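Subject: Re: [worksurfaces] Enclosure panels and marble-pattern top, cleaning and layout
From: Beverley Birkett

Mohammed-Awal Atinga wrote:
> We are fitting out the second bay at Fletton in August and would like
> to copy the first one if it has held up. Two questions. Is the dark
> marble-pattern top a nuisance to work on, and would you still pick the
> pale panels over plain white? Kwofie can supply either, same price.
> Please also confirm the order number for the top. I have 2775.

2775 is correct for the top. The Vernora list shows the same pattern under a second number, but that one is the shorter length and will not reach the back corners.

1. Top

The pattern is dark brown with white and tan veins. Dust shows on the brown and disappears on the veins, so wipe the whole surface and do not go by eye. Small pale parts are easy to lose along a vein. We put a plain mat down for anything under 12 mm and take it up afterward. Use a damp cloth and the Palex cleaner at the weaker dilution. The stronger mix left a film that took 2 passes to remove. 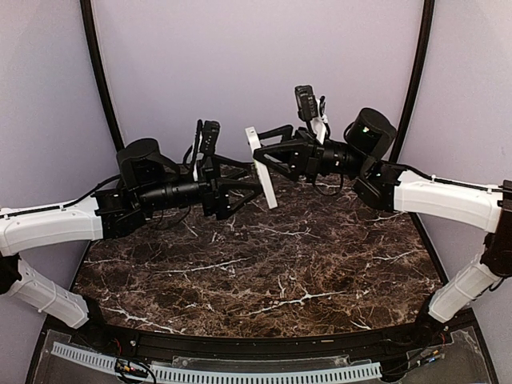 2. Panels and posts

I would order the lavender-gray again. Plain white gave us more glare in the first trial, mainly on the back wall. The lavender still goes very bright toward the light, and if you have a choice of fixture position, bring it forward of the back panel before you fix anything.

The posts are black and curved. Clean the panel first and the post second, with separate cloths - the post cloth leaves gray marks on the panel otherwise. The joint between panel and post collects dust along its full height.

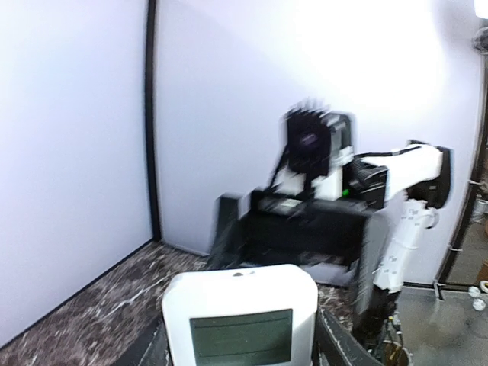
A soft brush run from top to bottom clears it. Do this before the top is wiped or you will be wiping it again. We do the joints every 2 weeks and the flat areas when they need it.

On the spacing question from your earlier message, keep the post positions as drawn. Moving them in would cost you the back corners of the table. I can send the cut list for the panels, but check it against your floor first, as ours is out of level and two of the panels were trimmed to suit.

Beverley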